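4.2 Comparaison des contrôleurs et du placement de la caméra

Les deux contrôleurs sont évalués dans l'environnement simulé Brurnport, sur une même base mobile équipée du préhenseur Starneck. Le premier, Sandoval, est un asservissement visuel classique : la pose de la cible est estimée à chaque image, puis convertie en consigne de vitesse pour la base et pour le bras. Le second, Flilow, prédit directement une courte séquence de consignes à partir des images et de l'état articulaire, sans estimation explicite de pose. Les limites de vitesse et d'effort sont identiques dans les deux cas, ainsi que la loi de fermeture des doigts.

Chaque épisode débute par un tirage de la position de la base dans la pièce et de l'objet à saisir parmi 18 modèles. L'orientation initiale est libre, si bien que la cible n'est pas nécessairement dans le champ au premier pas de temps. Le robot doit la trouver, s'en approcher, la saisir et la maintenir au-dessus de son support. Un épisode est compté comme échec en cas de collision de la base avec le mobilier, de chute de l'objet ou de dépassement du temps imparti. Les graines sont partagées entre contrôleurs, ce qui autorise une comparaison appariée.

Nous avons généré 1000 épisodes. Un filtrage préalable écarte ceux dont la configuration initiale est en interpénétration avec un meuble ou dont la cible est hors d'atteinte du bras quelle que soit la position de la base ; 886 épisodes sont conservés. Ce filtrage est effectué avant toute exécution et ne dépend donc pas du contrôleur. Les résultats par objet figurent en annexe, avec les courbes d'effort correspondantes.

Trois facteurs sont croisés : le contrôleur, la hauteur de la caméra et son inclinaison. La hauteur prend deux valeurs, l'inclinaison également, soit huit combinaisons. L'inclinaison forte favorise la phase de saisie, où les doigts et l'objet doivent être visibles simultanément. Elle pénalise en revanche la recherche — le robot voit surtout le sol et les surfaces basses, et doit tourner davantage avant de détecter la cible. L'inclinaison faible produit l'effet inverse. Sandoval y est plus sensible que Flilow, parce que toute perte de détection interrompt l'estimation de pose et déclenche un nouveau balayage.

Une seconde difficulté tient à l'occultation. Lorsque le préhenseur est replié près de la base, les marqueurs fiduciaires fixés au robot restent exploitables pour recaler la cinématique ; bras déployé, ils peuvent être masqués. Nous n'avons pas cherché à compenser cette perte, et le recalage est simplement suspendu tant qu'aucun marqueur n'est détecté. La figure 3 regroupe des vues rendues de l'environnement, avec et sans éléments du robot dans le champ.

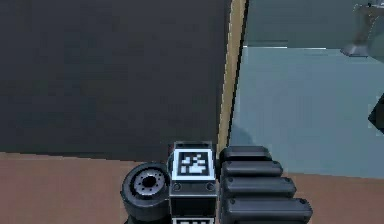
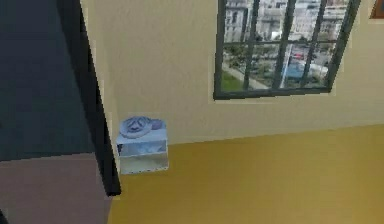
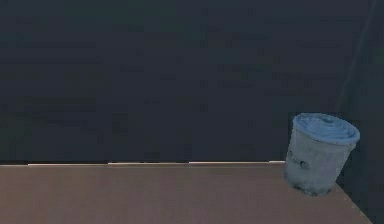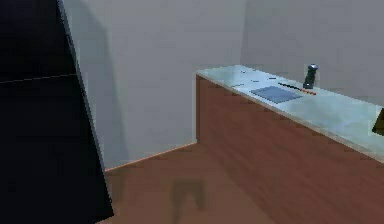 Figure 3 — Vues rendues en simulation. De la première à la quatrième : roue, marqueur fiduciaire et doigts du préhenseur en bas du champ ; petit meuble blanc ouvert et fenêtre ; gobelet à couvercle bleu près du bord d'un plateau ; plan de travail clair et petits objets. Le robot n'est visible que dans la première.

Les échecs de Sandoval se concentrent dans la phase d'approche. Sur fond sombre et peu texturé, l'estimation de pose oscille entre deux solutions voisines et la consigne de la base devient saccadée. Un filtrage temporel plus fort réduit ces oscillations, au prix d'un retard qui se traduit par des contacts latéraux entre les doigts et l'objet. Le réglage retenu est celui qui minimise le nombre total d'échecs sur un jeu d'épisodes distinct.

Flilow échoue plus tard, en général au moment de la fermeture. L'erreur dominante est un décalage en profondeur : les doigts se referment en avant de la cible et la repoussent. Le phénomène est plus marqué pour les objets bas que pour les objets cylindriques, dont la hauteur laisse une marge à l'alignement vertical. L'ajout du courant moteur aux entrées du réseau ne le supprime pas.

Les deux modes d'échec étant disjoints pour l'essentiel, nous avons testé une commutation simple, dans laquelle Flilow assure la recherche et l'approche et Sandoval reprend la main à courte distance. Le seuil de commutation est fixé sur la distance estimée entre la paume et la cible. Sa valeur influe peu sur le taux de succès, mais elle modifie nettement la durée des épisodes, que nous analysons en section 4.3.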